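Clusik Household Lending Shelf – progress report to the Orkelness Fund

Period covered: to the end of March

Spending in this period came to $873 against the $3104 awarded. Most of it went on shelving and storage bins for the Talavera Street room. The rest bought labels, cleaning supplies and a second worktable lamp. No money was moved between budget lines.

Donated goods are now sorted at the table before anything goes on a shelf. Each item is wiped down, checked for cracks or missing parts, and given a number. We have 252 items in the catalog, and kitchen tools are the largest group.
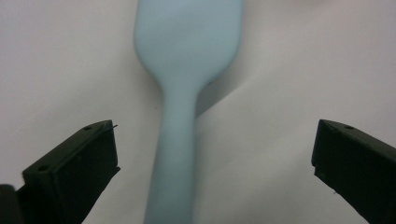 Borrowing is limited to 30 days, with one renewal. The limit was shorter at first, but families setting up a new apartment asked for more time and we agreed. Returns have been steady. Two baking pans came back too scratched to lend again and were taken off the list.

The catalog is kept in Zorero, which we set up in the first month. Searching by room works well. Searching by color does not, and we have stopped filling in that field.

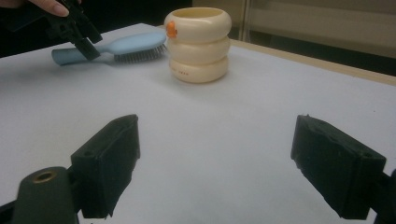

Sorting rules still need work. The original plan had three groups – kitchen, bath and children – and a good many donations do not fit any of them cleanly. On the white tabletop there is a light blue hairbrush along with a cream-colored piece in three rounded tiers, open at the top, which could be entered as a toy or as a container. Pieces like that now go under "general" until the groups are revised. Hairbrushes will be given away and left out of the lending catalog.

Next period we plan to finish the bath shelves, print a short borrower guide and open one evening a week until 8 p.m. The remaining balance is $2231.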